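早上从Edia出发的时候天还没全亮，车窗上一层雾，我拿袖子擦了又擦。去Loureiro陶瓷厂的开放日是我惦记了大半年的事，去年十二月报名晚了一步，今年名额一放出来我就抢到了（当时正在超市排队，手一抖差点把名字填错）。回来以后连着跟朋友们讲了好几遍，干脆写下来，给也想去的人做个参考。

## 怎么去

从Edia坐区间火车，20分钟，下车后沿着铁路边的小路一直走，看到一根刷成赭色的旧烟囱就到了。烟囱早就不冒烟了，窑改烧气以后一直留着，上面有鸟窝。站台那一侧没有遮阳也没有卖水的，夏天去请自己带水。开车的话厂门口能停，不过开放日当天门口全是孩子和婴儿车，我看见好几辆车在那里慢慢地挪，挺受罪的。

门口发一张折页地图和一枚陶片胸牌。胸牌是素烧的，没上釉，边上有点毛，挂在脖子上会在深色衣服上留一道白粉。我穿的偏偏是黑毛衣！

## 泥料车间

带我们这一组的是Beatriz Moreira，在厂里做了很多年的模具，嗓门大，走路快，讲到高兴处会倒退着走，我一直替她担心后面的门槛。她先带大家看泥。

原料堆在半露天的棚子里，有高岭土，有石英，有长石，颜色从灰白到浅黄，都堆成小山。我一直以为陶瓷厂的泥就是挖来的泥，看了才晓得一份配方要反复调，哪怕同一个矿，隔一阵送来的料收缩率也会有变化。化验间的窗台上摆着一排排小泥条，每根上面都刻着两道短线，烧完再量短线之间的距离，收缩了多少一目了然。这么朴素的办法，我喜欢极了。

球磨机一开，说话基本靠喊。磨好的浆料过筛、除铁，再进压滤机。压滤机开板的时候，一张张泥饼“啪”地掉下来，小孩子们每掉一张就欢呼一次，后来大人也跟着喊。泥饼送去真空练泥，挤出来是光溜溜的圆柱，用钢丝一割，断面像切开的奶酪。Beatriz让我们用手指按，凉的，很密实，按下去留一个清清楚楚的指纹。她把按过的那一段又丢回了料斗。

## 模具库

这是我最想看的地方，也确实没让人失望。

模具库在老楼二层，木楼梯踩上去吱呀响，一推门满屋子石膏味。架子从地面一直顶到屋梁，每一格都塞着石膏模，用橡皮带捆着，侧面拿铅笔写编号。有些编号的字体很漂亮，带花体的勾，是老师傅的笔迹，有些就是粗粗的记号笔。Beatriz从架子深处抽出643号给我们看，是一只汤盘，盘心浅浅地下陷，边沿又宽又平。她说这个型停产过，后来有家餐馆拿着一只磕破的老盘子找上门，问还能不能再做，他们翻了两天才把母模翻出来。

她把模具打开，里面的曲面干净得发亮。石膏模用久了会被泥水磨钝，边角变圆，做出来的盘子就“发胖”，这是她的原话，我觉得特别形象。所以每副工作模用到一定次数就要报废，从母模重新翻。报废的模子堆在院子里，敲碎了拿去填路基。我问能不能捡一块，她笑着挑了一块带半圈壶嘴的给我，现在就压在我书桌的稿纸上。

同组有位老先生问，现在不是都用电脑建模了吗，还要手修做什么？Beatriz说电脑当然也用，厂里新型号都先画好再铣母模，可是铣出来以后她还是要拿手掌摸一遍。灯光下看着顺的弧线，手一摸可能有个小小的坎。她让我们轮流闭着眼睛摸两个盘子，猜哪一只修过。我猜错了，旁边一个扎辫子的小姑娘猜对了，得意了一上午。

## 成型和修坯

大件走注浆，盘碟走滚压。滚压机很有看头：一团泥落到转着的模子上，热滚头压下来，泥一下子铺开，多余的边自己卷成一条掉进槽里。整个动作快得来不及眨眼，看着非常过瘾。再往前走，修坯的师傅坐成一长排，每人面前一个小转盘、一块湿海绵、一把自己磨的刀。海绵沿着盘口走一圈，手腕几乎不动，那条合模线就没了。

他们让参观的人试。我试了，我的盘子有一侧薄得透光，另一侧像门槛。坐在旁边的师傅接过去看了看，很客气地说“有性格”，然后放到回料的桶里。

另外值得留意的是把手。杯子的把手是单独注出来的，用泥浆粘上去，粘的时候杯体和把手的含水量得差不多，不然一干就裂。粘把手的师傅会把把手凑到嘴唇边碰一碰，靠那一点凉意判断干湿。我当时站在那里看了好久，差点掉队。

## 釉和窑

接力到了釉料间，讲解换成Sérgio Vieira，他讲话慢悠悠的，和Beatriz正好相反，每说完一句都要等翻译的人跟上。他负责配釉，围裙上什么颜色都有。

厂里最出名的一款釉叫Flisholm，是一种带灰的蓝，生釉的时候却是难看的粉褐色，像放久了的虾酱。Sérgio先给我们看桶里的样子，再掀开盖布给我们看烧好的成品，底下一片“哇”。这种蓝吃釉层厚度吃得厉害，薄了发绿，厚了会流，流到底足上就和棚板粘死。他做了一墙试片，同一个釉，厚薄、温度、在窑里的位置各不相同，从青灰一路排到近乎墨色，我拍了好多张，回家一看手机里的颜色全不对，只好作罢。

浸釉大概是全厂最好看的动作。工人用一把三爪的夹子夹住盘子，斜着入桶，手腕一转，提起来，甩一下，釉就匀匀地挂上了。夹子留下的小点用毛笔补。我数不清他一口气浸了多少只，节奏稳得像在打拍子。

烧窑的地方有4座窑，其中一座隧道窑是连续烧的，坯车从这头推进去，从那头慢慢出来。另外几座梭式窑烧小批量和试验品，有一座炉门旁边铆着一块Britov的铜铭牌，擦得锃亮，说是建厂早期装的，炉膛后来重砌过，铭牌一直没舍得换。隔着观火孔往里看，全是橘白色的光，器物的轮廓在光里几乎透明。站久了脸会烫，但我还是排了两次队。

出窑检验是拿小木棒敲。好的声音清亮，有余音；有暗裂的一敲就是闷闷的一声“笃”。检验的阿姨敲得飞快，一叠盘子过手，偶尔抽出一只放到旁边，我完全听不出区别。她把那只和好的轮流敲给我听，第三遍我才听出来，高兴得像考试过了关。

## 吃饭和买东西

午饭在员工食堂，开放日对外，排队领托盘。那天有豆子炖肉、卷心菜汤和烤苹果，全用自家的二等品餐具装，每人手里的颜色都不一样，拼在长桌上特别热闹。汤是好汤，苹果上的肉桂撒多了一点。食堂最多能坐300人，中午那一阵还是不够，很多人端着盘子坐到院子里的台阶上去吃，阳光正好，我也去了。

二等品店在出口旁边，一定要留时间！价格按重量算，柜台上一台老式磅秤，指针晃来晃去。瑕疵大多是针孔、小黑点，或者颜色偏了。我挑了几只Flisholm的小碟子，都是偏绿的那种，Sérgio路过看了一眼，说他自己家里用的也是这一批。挑的时候记得翻过来摸底足，底足毛的会刮桌子，店里备了砂纸，可以自己磨两下再走。包装用的是旧报纸，不够结实，建议带一件毛衣裹着，我那件黑毛衣总算派上了用场。

几点小提醒：

- 穿平底鞋，地上到处是水槽和轨道
- 老楼二层没有电梯，推婴儿车的可以先把车寄在门口
- 釉料间不能带吃的进去
- 上午的讲解有翻译，下午那一轮只有葡萄牙语
- 手工体验要另外登记，名单放在修坯车间门口，去晚了就写满了

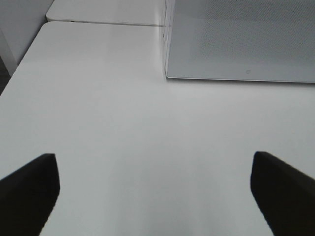
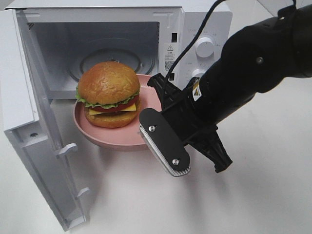
回家以后我看盘子的眼光彻底变了，最在意的是盘沿。Beatriz在模具库讲过，盘沿是一只盘子里最费心思的地方：平沿好看，摆盘有留白，可是烧的时候容易往下塌；沿口立起来一点，坯子自己就有了筋骨，端的时候手指也有地方搭。微波炉里那只粉色圆盘也带一圈凸起来的沿，上面放着玩具汉堡，生菜的褶边和露出来的一角黄奶酪都做得很认真，换成汤汤水水的东西，这圈沿就更有用处了。我现在去别人家吃饭都要先摸一摸盘边，再翻过来看底足，朋友已经开始拦我了。

还有一件事想补上。临走前我又绕回修坯车间，想再看一会儿那块湿海绵怎么走，结果师傅们正在收工，把转盘一个个擦干净，刀插回罐子里。靠窗那位把他的刀拿给我看，刀身是旧锯条改的，缠着布的柄已经被手汗浸成了深褐色，握上去刚好有几道凹槽，是他的手指，不是我的，我怎么握都别扭。他说下次来早一点，教我修盘口。

我已经在日历上圈好了报名的月份。要是有人想一起去，给我留言吧，火车上可以坐一排，回程还能帮忙抱盘子。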